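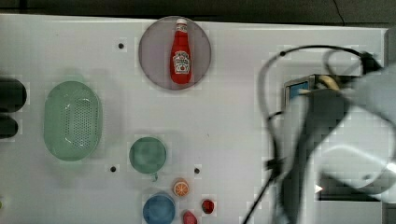 초록소쿠리
새싹회원 | 글 9개

제목: 타원형 소쿠리랑 대접들, 좁은 상부장에 어떻게 넣으세요?

게시판: 주방 정리
5월 26일 | 조회 200 | 추천 4

이사 오면서 상부장이 반으로 줄었습니다. 전에 살던 집은 싱크대 위가 끝까지 장이었는데 지금 집은 후드 왼쪽에만 있습니다. 폭 90cm 한 칸이고 선반은 하나 들어 있습니다.

식탁은 Damola 흰색 141cm짜리를 계속 쓰고 있고, 수납을 고민 중입니다. 문제가 되는 것만 적습니다.

연두색 타원형 소쿠리. 테두리가 넓고 구멍은 가운데 쪽에만 있습니다. 제일 크고 제일 자리를 많이 먹습니다. 과일 씻을 때는 매일 쓰고, 국수 삶을 때는 가끔 씁니다.
반투명한 회보라색 둥근 접시. 같은 크기가 더 없어서 어디에 겹쳐도 어긋납니다.
청록색 볼, 파란 볼. 둘이 크기가 비슷해서 포개도 깊이 안 들어갑니다.
케첩. 냉장고 문 칸이 낮아서 세워지지 않습니다.

Skevent에서 나오는 선반 밑에 거는 철제 바구니를 살까 하는데, 소쿠리가 들어갈지 모르겠습니다. 써 보신 분 계시면 알려 주세요. 소쿠리는 벽에 거는 것도 생각해 봤는데 전셋집이라 못은 못 박습니다.

그리고 하나 더 묻습니다. 볼을 소쿠리 안에 넣어서 보관하는 분도 계신가요? 물기 때문에 망설이고 있습니다.

물받이교체중
정회원 | 글 312개

소쿠리 안에 볼 넣어서 보관합니다. 몇 년째 그렇게 하는데 문제 없었습니다. 대신 둘 다 마른 다음에 넣습니다. 저녁에 씻어서 엎어 두고 아침에 넣으면 됩니다.

Skevent 걸이 바구니는 비추입니다. 높이가 낮아서 접시나 도마 정도 들어가고 소쿠리는 힘듭니다. 선반 두께도 재 보셔야 합니다. 저희 집은 선반이 두꺼워서 걸리지도 않았습니다.

베란다콩나물
정회원 | 글 88개

저는 반대로 걸이 바구니 잘 쓰고 있습니다. 소쿠리를 넣을 게 아니라 접시를 거기로 빼고 비는 자리에 소쿠리를 두는 겁니다. 짝 안 맞는 접시 한 장은 그런 데가 딱 맞아요. 위에 뭘 올릴 일이 없으니까 꺼내기도 편합니다.

소쿠리는 눕히지 말고 세워 보세요. 타원형이면 짧은 쪽 폭만 차지해서 장 옆벽에 붙이면 자리가 얼마 안 듭니다. 넘어지는 건 책꽂이용 ㄱ자 받침 하나 세우면 해결됩니다.

물받이교체중
정회원 | 글 312개

윗분 말씀대로 접시용이면 괜찮겠네요. 그래도 저는 그 바구니 하나 값이면 선반을 하나 더 다는 게 낫다고 봅니다. 상부장 옆판 안쪽에 구멍이 줄지어 뚫려 있으면 다보만 사서 끼우면 됩니다. 못 안 박아도 됩니다.

초록소쿠리
글쓴이

구멍 확인했습니다. 양쪽에 다 있습니다. 선반 추가는 생각을 못 했네요. 판은 어디서 맞추셨나요?

물받이교체중
정회원 | 글 312개

동네 목공소에서 잘랐습니다. 인터넷 재단도 되는데 택배비가 판값보다 더 나왔습니다. 안쪽 폭을 재시고 거기서 2~3mm 빼세요. 딱 맞게 자르면 안 들어갑니다. 저는 처음에 그냥 겉 폭으로 주문했다가 한 장 버렸습니다.

설거지는내일
새싹회원 | 글 21개

케첩은 그냥 거꾸로 세워 두면 안 되나요. 저는 유리컵에 꽂아서 냉장고 안쪽 선반에 둡니다.

초록소쿠리
글쓴이

뚜껑이 흰색이고 위로 갈수록 좁아지는 병이라 거꾸로는 혼자 안 섭니다. 컵에 꽂는 건 해 볼 만하겠습니다. 지금은 갈 데가 없어서 접시 위에 올려놨습니다.

현미반백미반
우수회원 | 글 1,006개

케첩은 실온에 둬도 된다는 분들 많은데 저는 무조건 냉장입니다. 개봉하고 싱크대 옆에 뒀다가 입구 쪽 색이 까맣게 변해서 버린 적이 있어요.

물받이교체중
정회원 | 글 312개

식구가 많아서 금방 먹으면 밖에 둬도 됩니다. 저희는 한 달 안에 다 씁니다. 입구만 닦아 주면 색 안 변합니다.

현미반백미반
우수회원 | 글 1,006개

병 뒤에 개봉 후 냉장이라고 적혀 있으면 그대로 하는 게 맞죠. 한 달이면 여름에는 길어요. 글쓴님은 병 뒷면 한번 읽어 보세요.

베란다콩나물
정회원 | 글 88개

케첩은 그만하시고요. 냉장고 문 칸은 높이 조절되는 모델이 많습니다. 칸을 살짝 들어서 위로 빼면 빠집니다. 한 칸만 올려도 웬만한 병은 섭니다.

초록소쿠리
글쓴이

문 칸 빠졌습니다. 고정인 줄 알고 있었습니다. 한 칸 올리니까 케첩은 들어가는데 이번에는 그 위 칸에 두던 계란이 걸립니다. 계란은 안쪽으로 옮겼습니다.

토분에상추
정회원 | 글 140개

다들 넣을 궁리만 하시는데, 소쿠리가 정말 필요한지부터 보세요. 저도 비슷하게 큰 걸 오래 갖고 있다가 2월에 정리했습니다. 과일 몇 개 씻는 데 그렇게 큰 게 필요 없습니다. 오렌지는 겉만 헹궈서 썰면 되고 딸기는 작은 체에 흔들면 됩니다. 국수는 냄비 뚜껑 기울여서 물 따르면 되고요.

설거지는내일
새싹회원 | 글 21개

냄비 뚜껑으로 국수 물 따르다가 싱크대에 국수 다 쏟은 사람 여기 있습니다. 소쿠리는 남겨 주세요.

현미반백미반
우수회원 | 글 1,006개

저도 남기는 쪽이에요. 딸기 한 팩 씻으면 작은 체에는 겹쳐서 밑에 있는 게 눌려요. 넓은 데 펼쳐서 물 빼야 안 무릅니다. 테두리 넓은 건 싱크볼에 걸쳐 쓰기도 좋고요. 그 정도 크기면 걸쳐지지 않나요?

초록소쿠리
글쓴이

싱크볼에는 긴 쪽으로 놓으면 걸쳐집니다. 매일 쓰는 거라 버릴 생각은 없습니다. 버린다면 볼 쪽입니다. 청록색은 과일 담을 때 쓰고 파란색은 나물 무칠 때 쓰는데 하나로 해도 될 것 같기도 합니다.

토분에상추
정회원 | 글 140개

매일 쓰신다면 두셔야죠. 저는 글만 보고 가끔 쓰시는 줄 알았습니다. 그럼 볼 하나 빼는 데 한 표요.

베란다콩나물
정회원 | 글 88개

볼은 둘 다 두세요. 나물 무치던 볼에 과일 담으면 참기름 냄새 납니다. 아무리 씻어도 조금 남아요. 대신 크기를 다르게 가는 게 좋습니다. 하나를 200ml짜리 작은 볼로 바꾸면 안에 쏙 들어가니까 자리는 하나 값입니다. Mogensen 매장에 낱개로 파는 게 있었어요.

물받이교체중
정회원 | 글 312개

200ml면 거의 밥공기 아닌가요. 나물은 못 무칩니다. 양념장이나 만들지.

베란다콩나물
정회원 | 글 88개

과일 담는 쪽을 바꾸라는 뜻이었습니다. 혼자 먹을 딸기 몇 알이면 들어갑니다. 식구가 몇이신지 안 적으셔서요.

초록소쿠리
글쓴이

둘이 삽니다. 오렌지 반으로 잘라서 놓고 딸기 좀 담으면 작은 볼로는 모자랍니다. 볼은 당분간 그대로 쓰겠습니다.

다보네개
새싹회원 | 글 3개

검색하다 들어왔습니다. 저도 90cm 한 칸에 선반 추가해서 씁니다. 참고하시라고 적습니다.

맨 아래: 매일 쓰는 밥그릇, 국그릇, 컵
가운데(추가한 선반): 접시류, 납작한 것만
맨 위: 소쿠리, 큰 볼, 손님용

주의하실 점은 추가 선반 간격입니다. 아래 칸을 너무 높게 잡으면 위 칸이 낮아져서 큰 볼이 안 들어갑니다. 제일 높은 그릇을 먼저 재고 거기에 손 들어갈 만큼 더해서 위치를 잡으세요. 판은 양 끝만 받치면 가운데가 처질 수 있으니 너무 얇은 건 피하시고요.

현미반백미반
우수회원 | 글 1,006개

매일 쓰는 소쿠리를 맨 위에 올리면 안 쓰게 돼요. 키가 크시면 몰라도요. 저라면 싱크대 하부장 문 안쪽에 접착 후크로 걸겠어요. 무거운 것도 아니니까요.

다보네개
새싹회원 | 글 3개

접착 후크는 여름에 떨어지던데요. 밤에 떨어져서 놀란 적이 있습니다. 하부장은 습하기도 하고요.

현미반백미반
우수회원 | 글 1,006개

붙이기 전에 기름기 닦고 하루 두었다가 걸면 잘 안 떨어져요. 문 위에 걸치는 고리도 있습니다. 그건 떨어질 일이 없는데 문짝이 조금 뜹니다.

초록소쿠리
글쓴이

답변 감사합니다. 오늘 한 것과 할 것 적어 둡니다.

냉장고 문 칸은 올렸고 케첩은 거기로 갔습니다. 뒷면에 개봉 후 냉장 보관이라고 되어 있습니다.
상부장 안쪽 폭은 쟀고 선반 판은 내일 목공소에 물어보려고 합니다.
회보라색 접시는 추가한 선반에 올리고, 걸이 바구니는 안 삽니다.
소쿠리는 우선 하부장 문에 걸치는 고리로 해 보고, 문이 많이 뜨면 상부장에 세우겠습니다.
볼 두 개는 그냥 포개 둡니다.

설거지는내일
새싹회원 | 글 21개

고리는 걸치는 부분 폭이 제품마다 다릅니다. 문짝 두께 재고 사세요. 저는 헐렁한 걸 사서 안쪽에 문풍지 잘라 붙였습니다.

토분에상추
정회원 | 글 140개

선반 달고 나서 볼 높이 맞는지 후기 부탁드립니다. 저희 집 장도 구멍이 있는데 다보 굵기를 모르겠네요.

물받이교체중
정회원 | 글 312개

다보는 5mm가 많은데 예전 장은 다른 것도 있습니다. 지금 선반 받치고 있는 걸 하나 빼서 철물점에 들고 가세요.

초록소쿠리
글쓴이

판 맞췄고 모레 찾으러 갑니다. 다보는 하나 빼 가서 같은 걸로 샀습니다. 달고 나서 이 글에 이어서 쓰겠습니다.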